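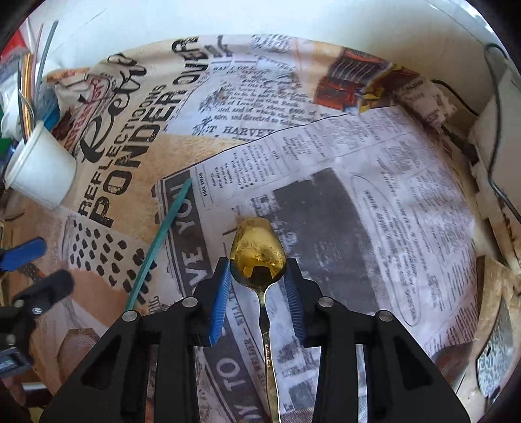 In Praise of the Dumb Gripper

I've been building hand-held grippers at home for a while now, and I've got an opinion that gets me into arguments at the Vitley workshop every single time: if you want to build a robot arm, don't start with the arm. Start with the fingers, and hold them yourself!

Folks there tend to do it the other way. They spend $300 on motors and a controller, they get the thing waving around (very exciting, I admit it), and then they bolt on whatever claw came in the kit. A claw like that is fine with foam blocks. Give it a spoon and you're in trouble, what with that skinny handle and a bowl that's curved every which way and shiny metal all over.

I went through 3 sets of linkages before I liked one, and I'd have burned out a servo on every one of them if there'd been any servos. With a hand grip I could feel the jaws bind. I could feel the pads give, too. Those blue ribbed pads do more for me than any fancy part I've bought, and I'll happily defend them against my friend Elspeth Tosh, who thinks bare plastic and a tighter squeeze will get you through life.

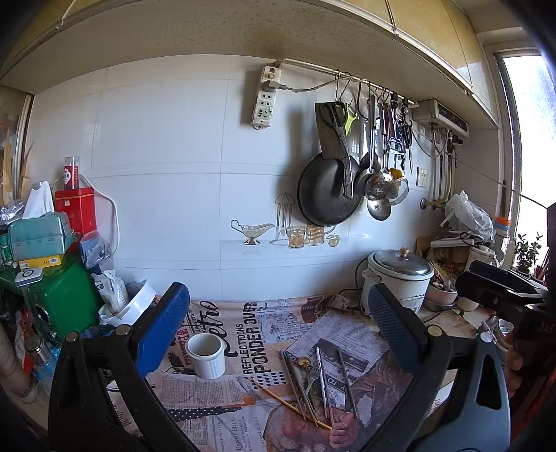 Take it into the kitchen

My other gripe is test benches. The Farquharson crowd (lovely people, great coffee) test everything on a flat gray mat with one object dead center. My counter has a newspaper-print oilcloth, a cup, and a heap of chopsticks and forks lying every which way. Thin sticks are mean. You go in for one and the finger nudges its neighbor, and now you've got a different problem than the one you started with.

Elspeth says a messy counter makes it hard to compare one version with the next, and okay, she's got a point. I do 25 tries with the same few utensils before I let myself change anything. But I still want the mess around them, and I'd take a week of fumbling forks over another month of tuning motors.

I'll probably add the motors in June. Or I'll make another pair of fingers first, I keep looking at those pivots.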